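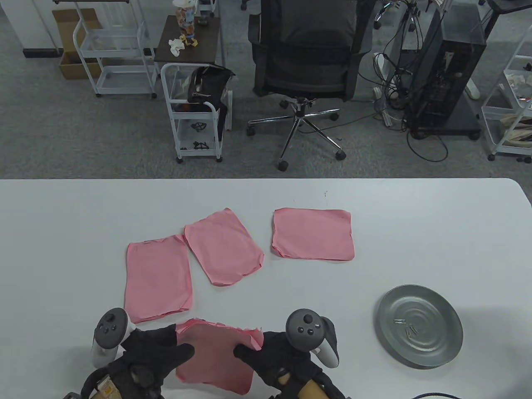 # The Pink Paper Season

Every October, when the clocks are about to change and the garden has turned into something you look at through a window, I get the paper out. It begins with good intentions and a cleared white table, and by teatime there are sheets lying at every angle and I have lost the scissors twice. This year it is pink. Last year it was a mustard colour that looked lovely in the shop at Clallcombe and like old custard everywhere else, and I am still using it up for shopping lists.

I came to paper late, having spent most of my life thinking of it as the stuff that came through the door and had to be dealt with. Then a cousin's wedding needed bunting, and the bunting needed tissue flowers, and the flowers needed somebody with an empty week - and that was that. Eight years on I have a cupboard I can't quite close and a firm view on glue sticks (buy the fat ones, keep the lids on, don't lend them).

## Crumpled is fine

People are often nervous about spoiled paper. They see a sheet with a wrinkled top edge, or a corner that has curled up on itself, and want to put it straight in the recycling. Please don't! A crease is only a crease. Four sheets of pink, each a bit battered in its own fashion, will make you a very respectable garland, and the tired ones often make the best petals as they already know how to bend.

What I do is lay everything out flat with a bit of air around each piece, so that I can see what I have. A tall narrow sheet wants to be one thing and a wide one wants to be another. Ragged edges go to the inside of a fold, or, if I'm in a patient mood, they get torn down further with a ruler until they look as though I meant it. Then I smooth each one with my hands, from the middle outwards, holding the sides down for a moment before letting go. You can iron paper too, under a tea towel on the coolest setting, though I have scorched enough of it to be wary, and one whole batch of place cards for the Virnness harvest supper went out smelling faintly of toast.

Curling corners can be rolled gently the other way around a pencil. If they spring back, leave them alone under a heavy book overnight. The atlas is good for this and it is about all my atlas does these days.

## A plate for the small things

Now, paper clips. I used to keep mine in the little cardboard box they come in, which would last until the first time I knocked it with my elbow, and after that I kept them mostly in the carpet. A round metal plate has solved it completely. Mine lives at the right-hand side of the table, and the ridges running round it in rings are enough to slow a clip down if it starts to slide. I only put out as many as I need. For a pile of loose sheets a couple will do, and they go back on the plate when I've finished, where the silver shows up less well than you'd hope but the little clink tells you they've landed.

Any shallow dish would serve. The tearoom at Ivness used to sell off its chipped saucers for 5 pence, in a basket by the till, and I know at least one sewing room that is run entirely out of them. But I like metal for its lack of fuss, and for the fact that you can shake it and everything comes to the middle.

Clips are better than pins for pink paper, by the way. Pin holes show in anything pale, and they show twice as much once it's hanging in a window with the light behind it. Slide the clip on at the edge you'll be folding over and the mark disappears into the seam.

## The rest of the room

I have never had a proper craft room and I've stopped wanting one. The table stands at one end, the grey carpet goes off behind it, and everything else gathers where it can. The black mesh office chair is a case in point. It rolls beautifully and is hardly ever facing the table when I want it, so a good deal of my folding gets done standing up, which my back prefers in any case.

The white wire carts have been the real success. The small one has three shelves and a black bag on the top, and the taller one stands further along and takes whatever the small one won't. Wire is sensible for this sort of room. You can see through it, dust falls past it, and you can't lose a whole packet of envelopes at the back as you can in a drawer. I had a dresser from Baptista for years, a handsome thing with two deep drawers, and when it finally went to a new home I found enough ribbon in it to go round the house.

Then there's the side table with its dark wooden top, which was meant to be kept clear and of course isn't. It holds a see-through container full of colourful bits, a small figurine, and at the moment a crumpled white tissue that I could move and haven't. I do recommend the clear container. Put your brightest odds and ends in something you can see into and you'll use them, and it cheers up a dull afternoon no end.

As for the brown cardboard box on the floor, every paper person has one. Flat things go in it, then less flat things, then a coat.

## If you'd like to begin

Clear more table than you think you need. Choose one colour and stay with it for the whole of the first afternoon, as mixing comes easily later and choosing eats up the daylight. Smooth, fold, clip, and put the piece to one side before you decide whether you like it. I've thrown away garlands at four o'clock that I would have been glad of by supper.

And keep the offcuts, even the silly ones. The narrow strips make paper chains for a doll's house, and the squarish ones can be folded into little envelopes for seeds, with the name of the plant pencilled on before you fill them. I have sweet peas to sort out next, and there's plenty of pink left.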